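Ticket: Carton folding -- right arm stalls on second flap
Status: open, waiting on vendor
Opened by: Natanael Barros
Station: Undudgate bench, two arms
Priority: medium (was low)

Sunday, 9:40
Job is folding small flat-packed cartons. Left arm holds the base, right arm brings the flaps up. First flap fine most tries. On the second flap the right arm goes in, stops short, waits, then times out. No fault code, just "task incomplete". Restarted the controller, same thing.

10:15
Checked the obvious. Gripper opens and closes on command. Wrist camera feed is live on both sides. Swapped to a fresh carton in case the creases were worn out. Same stop.

10:50
Turned grip force down, thinking it was pinching the card and backing off. Worse. Put it back to where it was. Log shows 148 timeouts since the Rakwood update in April, nearly all on the same step. Before the update I dont have good numbers so can't say for sure it's the update.

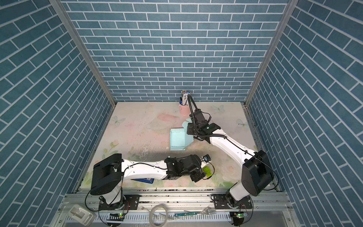 11:30
Tried pre-bending the flap by hand before the run. It finished two cartons in a row, then stalled again. So it can do it if I do the hard part, which sort of defeats the point. Kallard want to know if this can take over boxing for the small orders, roughly 1000 a month. Told them not yet. I fold one in a few seconds and don't even look at it.

12:05
Reply from Ait Ali support, pasted:
"Please re-run wrist calibration on the right arm and send the log. Thin card reflects differently once it is creased and the depth estimate can drift."

Ran calibration twice. Passed both times. Log sent.

1:20
After calibration it gets closer to the flap but now nudges the whole carton sideways and loses it. Left arm doesn't follow. Might be two seperate problems -- reach on the right, hold on the left. Asked if we can roll back the update on just this station.

Other jobs for comparison: sorting pens ok. Wiping down ok but slow. Anything that bends or flops is still a person's job here.

Next: wait on the rollback answer, then try heavier card. Leaving the ticket open. Please don't change the grip settings in the meantime.
NB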